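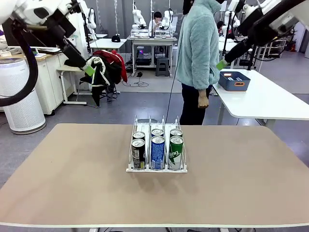
ESTCOMBE BUS USERS' LIAISON GROUP

Minutes of the June meeting, held at 6.30 pm in the Small Hall, Estcombe

Print this page | E-mail this page

In the chair: Alby Wihongi

Also present: six members, the Transport Officer, and a representative of Zimden Buses

1. Apologies
Apologies were received from the member for the northern villages and from Mr Nedeljković.

2. Minutes of the previous meeting
The minutes were agreed as a correct record, subject to the word "weekly" in item 5 being amended to "monthly".

3. Matters arising
The Transport Officer reported that the timetable case at the Market Street stop had been replaced. The request for a raised kerb at Forkeo Lane remained with the highways department and no date had been given.

4. Proposed changes to fares
4.1 The representative of Zimden Buses presented the operator's proposals. The adult single within the town zone would rise from £2.20 to £2.40. The weekly town ticket would rise by £1 and the child single would be held at its present level. Return fares to Forkeo Lane would be withdrawn and replaced by a day ticket.

4.2 The representative stated that the increase was required to meet higher fuel and wage costs, and that fares in the town zone had last been revised two years ago.

4.3 Members asked whether the day ticket would cost more than the present return. The representative confirmed that it would cost 30p more but would be valid on all services in the zone, including evenings. Two members considered that passengers making one journey each way would gain nothing from this.

4.4 The Chair reported that 87 written comments had been received, of which 48 concerned the loss of the return fare. The remainder dealt mainly with the date of introduction.

4.5 RESOLVED: That the operator be asked to retain the Forkeo Lane return for a further six months, and that the Group's objection to its withdrawal be recorded.

5. Route 167
The Transport Officer reported that the last journey from the railway station would leave ten minutes later from the start of the new timetable. Members welcomed the change. It was asked that the stop displays be altered before the first day of operation.

ACTION: Transport Officer

6. Concessionary passes
It was noted that 240 passes were due for renewal before the autumn. Reminder letters would be sent in two batches. Members asked that the letter be printed in larger type and give the opening hours of the enquiry office.

7. Any other business
A member raised the condition of the shelter outside the library. The Transport Officer would inspect it and report back.

8. Next meeting
To be held in the same room at 6.30 pm, on a date to be circulated.

The meeting closed at 8.05 pm.

Related items
Town zone fares: table of present and proposed charges
Route 167: revised timetable
Renewing a concessionary pass
Minutes of earlier meetings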